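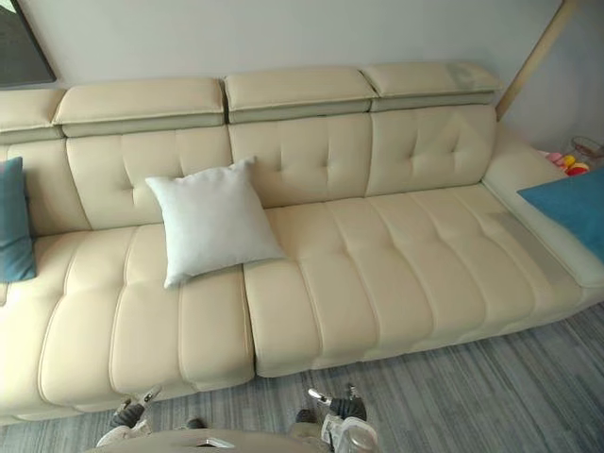 Print this article
E-mail this to a friend

In Defense of the Pale Sofa

My brother-in-law Corrado Pagano has a rule about furniture, which is that it should be the color of whatever you are most likely to spill on it. He has a brown couch. He drinks a lot of coffee. He's very pleased with this arrangement and he brings it up every time he visits, usually while lowering himself onto my cream leather sectional like a man getting into a cold pool.

I love my cream sectional. I have loved it through two apartments, one house and a move in September that involved taking a door off its hinges. And I would like to make the case for it, because I'm tired of being told that pale leather is for people without children, pets, jeans, newspapers or a pulse.

The usual argument goes that a light sofa shows everything. Well, yes! It does. There's a grayish patch on the seat of mine, right down by the armrest, and a faint smudge up on the headrest at that same end. If you walked in cold you could tell me in two seconds which end of the sofa is the good end. (It's the one with the armrest wide enough for a plate. I sit there. I've been sitting there for years.) Corrado looks at that patch and sees damage. I look at it and think, well, there I am.

A dark sofa gets exactly as dirty. It just doesn't mention it. I helped Corrado move his brown one to get at a dropped earring and wiped the arm down while I was there, just to be helpful, and I won't describe the cloth. He'd been leaning on that for six years and eating crackers.

With a pale one you get told early. You see the mark, you go and get the soft cloth and the mild soap, you do the arms and the headrests and you're done before the kettle boils. Some of it comes off and some doesn't. I do mine whenever I notice it, and I notice it plenty, so it gets done. The jar of leather cream I use is from a little repair shop called Rizzi, and Raffaele Rizzi, whose shop it is, told me to stop scrubbing at the stubborn spots. "You'll take the finish off and then you'll have a clean hole," he said. I stopped scrubbing.

Now, the other thing people don't like about mine is that it's fussy. Little dimples all over the back, diamond tufting, the seats stitched into long ribs with piping, headrests that tilt. My friend Chathurika Barua, who owns the plainest gray couch in the county, calls it "the upholstered airport." And it's true that when I went shopping at Mirent the young man kept steering me toward low, flat, square things with no headrest at all, where your neck just sort of hangs in the air behind you. I sat on all of them. I was very polite. They're lovely to look at from across a room and I couldn't have read a chapter on any of them.

A headrest is a wonderful invention and I don't know why we've decided it's vulgar. You wouldn't buy a car without one. But put one on a sofa and suddenly you're somebody's uncle. I leave the one at my end tilted back a little, and if you want to know what a long day feels like leaving the body, come over around six in the evening and try it.

I will grant the crumbs. Tufting and ribbing hold crumbs, and so does the gap between the seats, which has also held a library card, a thermometer and 77 cents that I'm still calling a windfall. You need the narrow vacuum attachment and some patience. Flat cushions win that one, fine, they can have it.

I will grant the price of a proper cleaning too. The last quote I got was $142, for a man to come out with a machine, and I put it in the drawer with the takeout menus – it may still be there.

But I don't think a sofa's main job is to keep our secrets. We've gotten so nervous about our own living rooms. We buy the thing in charcoal so it won't show, then we buy a throw to protect the charcoal, and then the throw is too nice to sit on. I had an aunt who kept plastic on hers until she died, and when we finally took it off, the fabric underneath was a beautiful soft green that I'd never once touched. I think about that green a lot.

So buy the pale one, if it's the pale one you keep walking back to in the store. Put a pillow on it. Put your feet on it. Corrado's coming for dinner again and I'm making the tomato thing.

Print this article
E-mail this to a friend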